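Drostomell Gift Bag Packing
Frequently Asked Questions

What do I get when I book a packing service?
We pack the things you send us into a reusable tote, add a tag, and ship it to one address. The price covers the bag, the packing and the tag. Shipping is extra and depends on weight.

Which bags can I choose from?
The Stefanou is a plain canvas tote. The Pimano is a padded bag with a zipper and costs more. You can also send a bag of your own. Many people do this in winter with a holiday tote they already have at home, and we are happy to use it as long as the handles are sound.

How many items fit in one bag?
It depends on size more than number. A Stefanou holds 6 small household items, such as a clock, a pair of gloves, a desk gadget or a toy. The weight limit is 17 pounds for all bags.

Can I mix different kinds of things?
Yes. Clocks, small electronics, knitwear and toys can all go in together. Lay everything out beside the bag before you decide on the order. Heavy and flat items go at the bottom, soft items fill the gaps, and anything with a face or a screen should be turned inward so it does not rub against the weave.
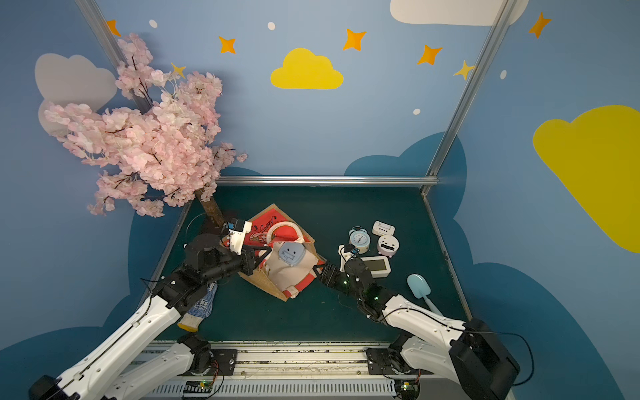 Prallivetti wrote in to say that gloves work better than tissue paper around a twin-bell clock, one glove over the bells and the other underneath, and that the bag keeps its shape if the clock goes in before the handles are tied. We tried this and now do it for customers who include gloves in their order.

Should I take the batteries out of clocks and gadgets?
Please do. Put them in a small bag with a label saying which item they belong to. An alarm that goes off in a parcel will usually get the parcel held up.

Do printed bags need special care?
A little. Printed lettering can crack if the bag is folded across it, so we fold along the side seams only. Wipe the bag with a damp cloth and let it dry flat. Do not put it in the dryer.

Can you wrap the items one by one?
Yes, for a small charge per item. Knit items are left unwrapped unless you ask – paper tends to snag on them.

How long does packing take?
Bags leave us 4 working days after your items arrive. From late November to the end of December, please allow 2 extra days.

What if something arrives damaged?
Keep the bag and all the contents, take a photo, and write to us with your order number. We will reply with a claim form.

Can I change the tag after I have ordered?
You can change it until the bag is closed. After that we would have to unpack it, and there is a fee.

Page last updated 17 October 2021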